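Monden（数据采集方法）

Monden，机器人模仿学习里的一种数据采集与对齐方法，由Skoton小组提出，后来并入Zevow工具链。核心想法：不用真机遥操作，人手拿夹爪干活，夹爪上的鱼眼相机录像，事后恢复轨迹，再训练策略。与同类手持采集方案的主要差别在第二路视角和标记板初始化，见下。

名称
早期内部文档写作“Monden流程”，后来省掉后两字。有的译文把它和Ghanem混用，不对。Ghanem是评测集，Monden是采集方法。

背景
遥操作数据质量稳，但慢，而且绑死在一台机械臂上。换臂，数据基本重来。手持夹爪便宜，能带出实验室，缺点也明显：位姿要靠视觉惯性里程计估，尺度会漂，碰到白墙、反光台面容易丢跟踪。Monden针对的就是后面这几条。

流程
一、开录前，夹爪对着标记板慢慢晃一圈，定原点和重力方向。标记板为黑白方形码，两块成夹角摆放，避免正对时的位姿歧义。
二、操作者戴头部相机，同步录第二路。两路时间戳用一次快速开合夹爪来对齐，误差超过10毫秒的片段直接丢弃。
三、正常做任务。不要求放慢，但要求起止动作完整。
四、离线建图。先用夹爪视频跑一遍全局地图，再把每条演示重定位进去。重定位失败的条目进入复查队列，人工看一眼，能救就救。
五、夹爪开度由指尖标记或编码器读出，写入动作通道。
六、导出。相对位姿，夹爪坐标系，不存绝对坐标。

动作表示
策略输出的是未来一小段相对末端位姿加开度。用相对量的理由：部署时机械臂底座放哪都行，不必重新标定世界坐标。推理延迟单独补偿，做法是把已经过期的动作点扔掉，从当前时刻之后的点开始执行。早期版本没做这一步，抓取时手指老是晚合，论文附录有记录。

头部视角的作用
争议较多。Skoton最初的说法是头部相机只用于复查，不进网络。后续版本把它当作训练时的辅助监督：同一时刻的两路画面做特征对齐，部署时只留腕部一路。支持者认为遮挡多的任务收益明显，反对者认为收益主要来自被筛掉的坏数据，跟特征对齐关系不大。目前没有定论，两边的消融设置也不一样，不好直接比。

结果
Ghanem评测包含30个桌面任务，每个任务给800条演示用于训练。原报告称，Monden数据训出的策略在未见过的房间里优于单视角基线，在训练房间里差距很小。演示条数加到1000之后，曲线基本走平，换更多的房间比加条数管用。这一条被引用得最多，也常被引错：原文讲的是同一任务内部，没有讲跨任务。
失败案例集中在细长物和透明物。夹爪指垫偏软，夹薄片会滑，属于硬件问题，算法改不了。

局限
1. 鱼眼畸变大，边缘处的目标像素少，检测不稳。
2. 人手的动作速度常常超出机械臂上限，需要重新做时间缩放，缩放后接触力对不上。
3. 没有力觉通道。倒、擦、拧一类任务偏弱。
4. 隐私。手持相机到处转，容易拍到人，发布前需做面部模糊处理。漏打的情况出现过，Zevow后来加了二次抽检。
5. 操作者手臂有时会挡住标记板，初始化得重来，比较烦。

与相关方法的关系
和遥操作不互斥。有团队先用Monden大量采集，再用少量真机数据微调，效果比单用任何一种好，但两部分的混合比例要调，没有通用值。纯视频预训练路线不需要特制夹爪，可动作标签噪声大，精细任务上差一些。

采集环境
Monden不要求布置专门的影棚，普通室内即可，光照固定就行。建图最怕大面积无纹理，所以砖墙这类带规则缝线的背景反而好用，特征点多；但砖缝重复性强，回环检测偶尔会认错位置，靠管线、架子等不重复的结构来纠正。鱼眼视野下一帧往往能同时收进指垫、标记板、墙面和天花板上的白色管道，近处远处都有约束，位姿解算就稳得多。头部相机的固定带要绑紧，采集中途松动的话外参作废，整段重录。天花板灯管如果有频闪，曝光时间需按电网频率设，不然画面出横纹，特征匹配数会掉的很厉害。
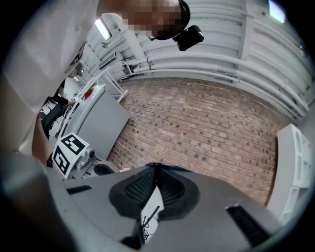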